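Tutness Big Bricks, six months in

We bought our first tub of Tutness bricks in April, when my son had just turned three and had decided that every smaller kind of brick in the house was a personal insult. I've been meaning to write this up ever since, and I keep not doing it because every time I sit down with the tub to check something I end up building a garage. So, fair warning, I like these a lot! There are a couple of things I'd change and I'll get to them.

If you haven't come across Tutness, they make oversized plastic bricks with big round studs, the kind a toddler can pick up with a whole fist. Lots of companies make something along those lines. I'd tried two of the others before this (one hand-me-down set from my sister, one bargain tub from a discount store) and had more or less concluded that big bricks were big bricks. I was wrong about that, and the difference comes down to how they grip. 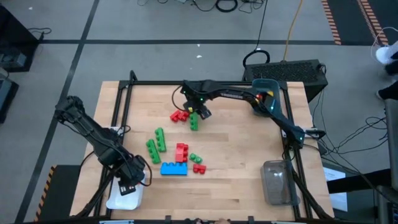 With the bargain tub, some pairs went together so tightly that I had to pry them apart with a butter knife, and others just sat on top of each other and slid off if you breathed. A small kid can't tell which kind of brick he's holding. He pushes, it doesn't go, he pushes harder, and then you have a crying child and a tower on the floor. The Tutness bricks all feel the same. There's a soft bit of resistance, then a little thunk as it seats (so satisfying, I do it while I'm on the phone), and they come apart again with a twist. My son was doing both by himself within the first afternoon, and he is not a patient person.

That evenness has lasted, too. I expected them to loosen up, and maybe a few of the ones that get the most use have, but I have to go looking for it. They've been through the bath, left out on the porch in the rain, and carried around by the dog. A couple of the flat ones have tooth marks. They still stack.

What's in the tub

You get mostly the standard two-wide blocks, in a long size and a short size, plus some flat plates, a handful of slopes and two arches. Arches! Whoever put the arches in deserves a raise. Before the arches my son built towers and walls, and after the arches he built a bridge, and then a tunnel, and then a thing he called the cow's house, and it was all downhill for my living room from there.

I'd have liked more slopes. Two kids building together will fight over them, and a roof takes more than you'd think. You can buy slopes in a separate bag, which I did in the end, though the price of the bag annoyed me enough that I waited a month.

The colors are good strong ones. They photograph brighter than they look on a gray morning, but they're cheerful, and they haven't faded on the shelf by our south window. My neighbor Magdalini Gavalas runs a little home daycare and has two tubs, and she says her oldest bricks have gone slightly dull on top from washing. She puts them in the dishwasher in a mesh bag. I do ours in the sink, so I can't tell you if the dishwasher is to blame.

Where to play with them

This surprised me: the table matters more than the floor. Our carpet is thick, and anything over five or six bricks high leans and goes over. I moved the whole business onto an old wood table with the legs cut down, and the building got better overnight. Straight walls! Towers as tall as he is! A hard flat surface also means that he can push down properly, so the bottom row seats all the way.

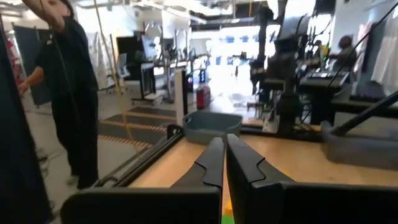 The downside is noise. A brick dropped on a bare wood top makes a real crack, and when somebody sweeps a whole castle off at 6 a.m. the entire house knows. I tried a felt mat for a while. It helped with the noise and ruined the building, for the same reason as the carpet, so the mat is now in the car. If you live above someone I'd save the table for daytime and put a rug under it.

For storage, skip the tub they come in. It's tall and narrow, the lid is fussy, and the brick you want is always at the bottom, so the child does the sensible thing and tips it all out. I switched to low open trays that he can see into. Cleanup went from a fight to a thing that sometimes happens. Fadi Mansour, who has the apartment across from ours and twin girls, sorts theirs by color, and I admire that from a distance.

How they compare

The set I hear mentioned most often next to Tutness is the Belodine one. A friend lent us hers for a few weeks, and it's a nice set. The Belodine bricks are a bit lighter and the edges are softer, so if you're buying for a child who's still at the throwing stage, I'd lean that way. The grip is looser all round. That's kind for very small hands and frustrating for anyone who wants to pick up what they've made and walk around with it. My son tried to carry a Belodine giraffe to the kitchen and arrived with the legs.

They don't fit together with each other, by the way. They look like they should. The studs are just different enough that one will perch on the other for a second and then pop off. I mention it because I've seen used lots with both mixed in, and sorting those out by hand is a rotten way to spend an evening.
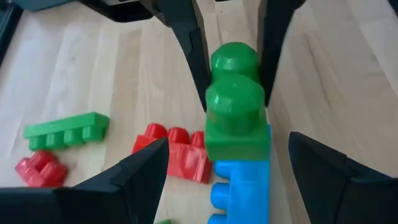

Chunky bricks in green, red and blue.

Things I'd change

The instruction leaflet is useless. It shows a finished fire truck and a finished castle and no steps for either one, and the truck needs more wheels than you get. My son didn't care, but a visiting six-year-old cared very much, and I had to build the truck myself while being supervised.

The wheeled bases are the weak spot in general. The wheels pick up hair and lint (we have the dog, so maybe it's worse here) and after a while they squeak, then drag. I clean ours with tweezers. One base had an axle that came loose in the second month. I wrote to the company, expecting nothing, and a replacement turned up in the mail with no forms and no photos needed. So, points lost and then mostly given back.

I'd also love a bigger base plate. The one in the tub is fine for a small house, and then the ambitions grow and you're taping two together on the underside. Tape works okay. It leaves gunk.

Who they're for

The box says 2 and up, and I'd go along with that, with the note that the pulling-apart comes later than the putting-together. For the first few weeks with a younger one, you will be the person who pulls things apart. At the other end I was sure that older kids would be bored, and then my nephew, who is nine and has opinions, spent a whole rainy visit making a marble run out of arches and slopes. It worked for about a foot and a half. He was thrilled, and so was I.

They're not cheap new. They do hold up well enough that I'd happily buy them used, and I've done that for our second batch. Check the bottoms for cracks along the corners, push a few together before you pay, and count the arches, because those are what people keep.

We'll be getting another bag of slopes for his birthday. The cow needs a barn now.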